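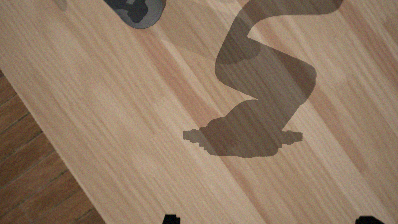 A pale wooden tabletop, with darker floorboards in the corner.

Dundthorpe: Home Front (Rerketti, £48)

Board games about the Second World War usually put you in charge of an army. Dundthorpe puts you in charge of a town's saucepans. You have one winter to collect scrap metal, keep the allotments going and persuade the household at number 15 to draw its curtains after dark. I have commanded armoured divisions with less worry.

Georges Bataineh designed it, and he has plainly spent a long time among parish records. Each of the 179 cards carries a small domestic crisis: a queue outside the butcher's, a billeted clerk who won't eat turnip, a warden who has fallen into a pond during the blackout. Elsie Sedgwick did the artwork in browns and greens, and it suits the subject very well, though in poor light the Coal cards and the Potato cards look much the same. I burned my dinner twice on Sunday night.

A turn is simple enough. Draw a crisis, send out your townspeople, count your coupons, regret it. Players share one town and one morale track, but each also keeps a secret larder, which is where the trouble starts. King-fai Mok, a man I had trusted for years, sat through an entire game pleading for margarine with four tins of salmon hidden behind his screen. He came second. Mawar Tarigan won by growing onions and saying very little.

The rulebook is the weak part. It runs through the blackout rules before it tells you what a townsperson does, and the section on evacuees refers to a table on the back page that is on the inside cover. Roland Oakley's historical notes, on the other hand, are a pleasure. They are short and dry, and he has the sense to admit that a fair few people bought things under the counter and slept perfectly well.

As for the box, the coupons are thin card and curl if you look at them. The wooden saucepans are lovely. There is no insert to speak of, so everything goes back in plastic bags and comes out again in the wrong ones. Rerketti's earlier game, Stesico, had a proper tray, and I don't know why they stopped.

My other grumble is length. The box says 90 minutes. Our first game started at seven and reached February, with two rounds left, at a quarter to eleven. Later games were quicker, mostly through people giving up on the evacuees.

The solo version works, in a bleak sort of way. My best score is 1,285, which the chart on the last page describes as "Adequate".

Good with four, too slack with two. Buy some small pots for the coupons.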